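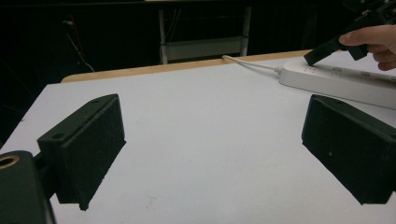 白色哑光桌面用久了会不会留灰印？多半会，能不能擦掉要看面层和平时怎么擦，跟标价关系不大。

首页 本地 家居 消费 读者来信 更多

哑光白桌面号称“免打理” 用过的人有不同说法

本报讯 白色哑光桌面配一道浅色原木边，这两年在工作室、自习室和小户型里随处可见。家居品牌Breltura七月推出新款工作桌Tirance，标价582元，宣传页上最大的一行字是“免打理台面”。至于怎么个免法，页面上没有细说，只在末尾附了一行小字：“请避免硬物拖拽，并及时清除污渍。”

既要避免拖拽，又要及时清除，这两件事本身就是打理。记者就此询问Breltura客服，对方回复称，“免打理”指的是“在正常使用条件下无需打蜡、上油等专业养护”。记者追问，白色台面原本有谁会去打蜡，客服表示会把问题转交产品部门。截至发稿，产品部门没有答复。

在Elledier共享工作间负责桌椅采购的Yufang Luo对这类说法不太买账。工作间去年换过一批白面木边桌，共19张，供应商当时的承诺也差不多。

“刚搬进来那阵确实好看，拍照显干净，客人一进门就夸。”她说，“过了几个月，坐下来把头低一点，对着窗户看，灰道子就出来了。站着看倒是看不太出来。”

按她的登记，19张桌子里有15张出现了淡灰色印痕，多集中在靠人坐的一侧和桌面中段，也就是放电脑、推杯子的地方。靠墙的几张用得少，情况好一些。她试过湿布、中性清洁剂和白色橡皮，有的印子一擦就掉，有的擦过以后颜色浅了，位置还在。魔术海绵她只用过一次，擦过的那块反光跟旁边不一样，斜着看像打了个补丁，之后再没让保洁碰过。

灰印从哪里来，说法也不统一。Luo怀疑是笔记本电脑底部的金属件和陶瓷杯底蹭出来的，供应商的售后人员则认为是“使用习惯问题”，建议每个座位加一块桌垫，并顺手发来了自家桌垫的报价，每块74元。

“买桌子的时候说台面不用管，出了印子就说要垫起来。”Luo说，“那我要白桌面干什么，全盖住了。”这批桌垫她没有订。

相比台面，那道木边引起的抱怨少得多，浅木色本来就有纹路，脏一点不显眼。麻烦出在木边和白色面板的接缝，橡皮屑和灰尘容易积在里面，抹布带不出来，得用旧牙刷顺着刷。Tirance的宣传页把木边称作“自然过渡”，对接缝没有提及。

家具零售店Chatzigeorgiou同时售卖几种白色台面的桌子，店员说得比较直接：哑光面不晃眼，指纹也没有亮光面那么明显，可表面细微的凹凸会挂住颜色，深色东西在上面来回推，迟早看得见。店里的样桌每天早上开门前都要擦一遍，“不擦的话，到下午就不像新的了”。问及店里是否也会向顾客推荐“免打理”的款式，店员笑了笑，说标签都是厂家印的。

记者在店里试着用一只普通白瓷杯的杯底在样桌上推了几下，留下一道浅灰线，湿纸巾擦两遍后消失。这当然算不上什么测试，样桌用了多久、擦过多少回，店里也说不清。不过Breltura同样没有给出测试数据。记者索要台面耐磨或耐污的检测报告，客服发来的是一份产品安装说明。

打算入手的读者，不妨先要一块台面小样，拿自己常用的杯子和电脑在上面蹭一蹭，再到窗边侧着看。退换条款也值得先读，Tirance的售后页写明，“不影响使用功能的轻微表面痕迹”不在保修范围内，什么程度算轻微，由售后人员根据照片判定。

Luo说，工作间下一批桌子还没有定，她倾向于选浅灰色的台面。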